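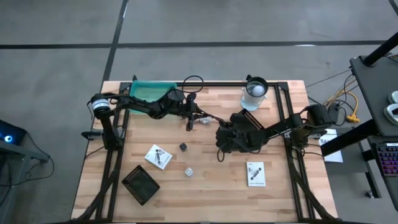 내년 장비 예산안을 또 고쳤다. 1월에 낸 초안은 팔 두 대 값만 적은, 지금 보면 꽤 천진한 문서였다. 팔은 사면 끝인 줄 알았다. 케이블, 멀티탭, 프레임, 그리퍼 여분은 전부 '기타'에 넣고 38만 원을 적었는데, 그 '기타'가 지금은 제일 긴 항목이다.

견적은 두 군데서 받았다. Ridodska는 그리퍼 한 조에 124만 원, Vasside는 68만 원. 싼 쪽으로 마음이 기울었다가 어댑터 별도, 배송 별도, 교육 별도라는 각주를 읽고 다시 똑바로 앉았다. 별도가 아닌 건 견적서 종이뿐인 듯하다.

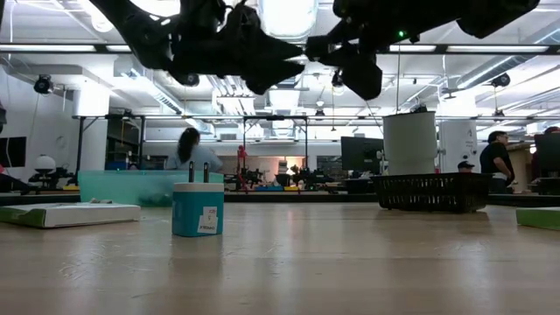

소모품 줄도 새로 만들었다. 충전기, 바구니, 플라스틱 통 같은 것들. 개당 몇천 원이라 다들 웃지만 영수증 처리하는 시간은 로봇 팔 살 때와 같다. Annatjie Zwane은 여기에 예비비를 거의 2할 얹으라고 했다. 나는 1할을 적었다가 저녁 먹고 와서 2할로 고쳤다.

Nurnow 유지보수 계약은 아직 보류. 담당자가 할인은 이번 달까지라는데, 지난달에도 그랬다. 다음 주에 Ren 쪽 견적이 오면 표를 한 번 더 갈아엎을 예정이다.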